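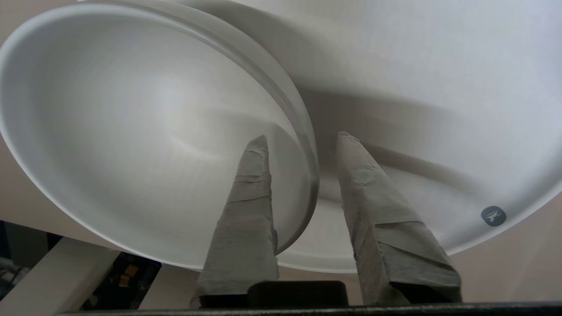 6. Running the Bowl Demo for Visitors

The bowl demo is the one people remember, mostly because everybody in the room owns bowls and has opinions about how they should be handled. It takes one Skido arm, one table and one person willing to answer the same question all afternoon. Use the two large white bowls from the demo crate, and check the gripper fingers before the doors open: the tape should cover both of them down to the base. Wrinkles and visible seams in the wrap are fine. Bare finger is a fault, and you should stop and rewrap (see 6.2).

This section assumes you have finished the set-up in section 4 and that the arm passed its self-check. If it did not pass, go back. Visitors are surprisingly patient with a robot that is slow and not at all patient with one that is showing an error code.

6.1 Before visitors arrive

1. Clear a walking lane on the visitor side of the table. Coats and bags go on the hooks, whatever their owners tell you.

2. Lock the table casters. All of them, including the one that sticks.

3. Switch on the Stisus controller and wait for the steady green light. Blinking green means it is still thinking. Do not press anything to help it.

4. On the tablet, open Veltis and load program 466. Program 465 is the old cup demo and looks identical until the arm reaches for a cup that isn't there.

5. Set the speed limit to 18 percent. It will seem slow to you. To a seven-year-old with her chin on the table it is plenty.

6. Put the bowls on the table by hand and run the program once with no one in the lane.

Note: If Veltis asks for a supervisor code, it is 2527. Please do not write it on the tablet. We know it is written on the tablet.

6.2 Rewrapping the fingers

1. Press the stop button and wait for the brake to click.

2. Peel off the old tape from the tip down. Throw it away – it does not have a second life as a cable tie.

3. Wrap each finger from the base toward the tip, overlapping each turn by about half a width.

4. Press the end down firmly and keep it off the gripping side.

5. Release the stop button and run one practice grip at the lowest force setting.

Caution: Never wrap tape over the gripper body or anywhere the fingers slide. The gripper will try to close anyway, and it is better at trying than you are at picking adhesive out of a rail.

6.3 Running the demo

1. Stand at the controller end with one hand near the stop button. Pointing at things is done with the other hand.

2. Say what the arm is going to do before it does it. "It will pick up a bowl by the rim" is enough. Avoid "watch this," which has a poor record.

3. Press Start. One cycle takes roughly 2 minutes, including the pause in the middle where the arm checks its camera. Visitors will assume it has crashed. Let them enjoy that.

4. If a grip misses, let the program retry once. After a second miss, press Stop, reset the bowls by hand and start again from the top.

5. Between groups, check the tape again and wipe the bowls with a dry cloth.

Caution: Visitors may not hand things to the robot. This includes phones, sandwiches and, as of last October, a signed baseball.

Note: Do not stack the bowls to save time between runs. The program expects them side by side and will grip whatever it finds at the height it was promised a rim.

6.4 Questions you will get

"Can it do the dishes?" No. It can move a bowl from one spot to another, which puts it level with several people in this building.

"How much does it cost?" Refer them to the Kwak sales sheet by the door. Do not guess. The last guess was repeated back to us in an email with three people copied.

"Is it watching me?" The camera at the wrist looks past the fingers at whatever they are working on. Offer to show the view on the tablet. People usually wave at it from the wrong side.

6.5 Shutting down

1. Stop the program and send the arm to Park.

2. Switch off the controller, then the wall outlet. In that order.

3. Return the bowls to the crate with the foam sheet between them.

4. Write down any misses in the demo log, including the embarrassing ones.

Problems with program 466 go to Tamás Jakab. Problems with the crate lid are known.

Section last revised May 22, 2024.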